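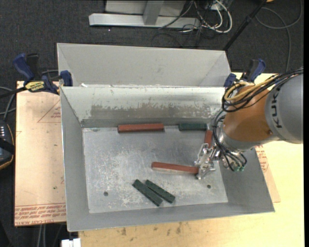 Jun 19, 2022 - Two-bin cell: the wandering bin, and the hose that wanted to be a spring

Started with the complaint from the last entry, which reads in full "grasps drifting left again, R." Thank you, R. Went through the log and the drift is real. Over the run of 577 picks the misses pile up towards the end, and nearly all of them are the gripper closing a little to one side of the block. The arm's own repeatability is not in question. I jogged it to the check point several times and it came back to the pencil cross every time with an air of mild boredom.

So the bins had moved. They sit on the wooden table with only their own weight to hold them, and every time a finger leans on a block that is leaning on a wall, the wall gives a little. One pick, you'd never see it. A few hundred and you have a different cell.

What I did about it

Pushed the front bin up against the back one so the rims meet along the whole length, then put a hand clamp at each end of the join. Blue pads on the metal, done up by hand. The left one went on first try. The right one has to live under the cable bundle and I had it on and off more often than I care to record before the handle pointed somewhere the arm doesn't go. It wants to point UP. If it points at the robot it will meet the robot.

The clamps tie the bins to each other, so what we now have is one large thing that can wander instead of two small ones. I know. It's heavier, at least, and a shove on the front wall now has to persuade both of them. Proper fix is a pair of brackets down to the table. Rangi Tipoki has a drawing for these from December which still has "hole spacing?" written across it. The answer to the question is on the bench, Rangi, and can be measured.

Re-taught the bin frame afterwards. Touched off the corners with the pointer, 3 rounds, kept the middle values. Floor height came out 2 mm lower than the stored figure. That accounts for the scraping noise we'd all agreed not to mention, or rather it doesn't, as a floor that's lower than we thought should have been scraped less. Left a question mark in the margin. Possibly someone raised the number by hand after the last lot of scratches and told the coffee machine instead of the notebook. The floor is a mass of scuffs by now and I can't tell one season's from another.

Cables

This took most of the afternoon. The black bundle goes over the top of the orange section and across the grey housing, and the yellow cable goes with it, or did until the run stopped at pick 169 with a wrist torque warning. Nothing had hit anything. With the wrist turned fully towards the far wall the hoses were going tight and pulling back, so the controller believed it was in contact with something. In a sense it was. It was in contact with our tidiness. Whoever dressed the bundle last (me) had strapped it down beautifully with no slack past the elbow.

Undid two of the straps and gave the yellow cable a decent loop above the arm. It looks worse and works better. Then took the wrist slowly through both extremes at low speed with one hand on the controller, watching the hoses beside the wrist and the green fittings underneath. Near wall fine. Far wall fine. Right-hand wall fine except that the loop comes close enough to the right clamp to make me hold my breath. It clears. I'd like it to clear by more.

Do not tidy the loop. I'm writing this mainly for myself, as the person most likely to do it.

Gripper

Wiped it down and checked the screws on the finger plates. One was a quarter turn off. Put a spot of thread lock on it and marked the head with paint pen so next time we can see whether it has moved or whether I'm imagining things. The fingers open and close evenly again with the feeler gauge between them. The Zeltex spare set is still in its bag in the drawer and can stay there until these are properly worn. I have no wish to re-teach the tip offset for the pleasure of shiny fingers.

Test picks

Put the elongated blocks in, the reddish-brown ones and the dark green ones, and arranged them to be unkind. One of each colour flat along the foot of the far wall. A brown one out on the open floor, slightly skewed, as a free gift to get the arm's confidence up. Two green ones side by side on the diagonal near the front. That last arrangement is the one Drinov keeps asking for, touching or as good as touching, so the finger has to go down a gap that's barely there.

Results, in the order I scribbled them:

Open floor: no trouble.
Diagonal pair: took the right-hand one cleanly, nudged the left one in passing and then picked it from its new position. I'd call that a pass. Drinov will call it a nudge.
Far wall: brown one came away on the second attempt. The first approach stopped short, as it should, with the wall margin doing its job. Margin may be a touch too cautious now that the frame is right. Try halving it, but not at the end of a long day.

Ran the whole lot again at working speed afterwards and checked the pencil line I'd drawn on the table along the near rim. Bin hadn't left it. Small celebration, one biscuit.

Still to do

Brackets, see above. Rangi.

The acrylic sheets either side of the bins still have their printed film on. Leave it on. Stendum sent them scratched last time and I'd like these to reach the guard frame in one piece. They do need a better home than under everybody's elbows, though.

The cables on the carpet behind the bins, by the foot of the metal stand, want sorting out. I looked for the end of one of them and lost it twice. Not urgent, just embarrassing when the Hafþórsson people come round to look at the cell.

Controller goes back on its hook at night. It has been living by the table again.

Next run: full length, same blocks, torque trace on from the start. If the warning comes back with the loop in place then it isn't the hoses, and I'll have to apologise to them and open up the wrist.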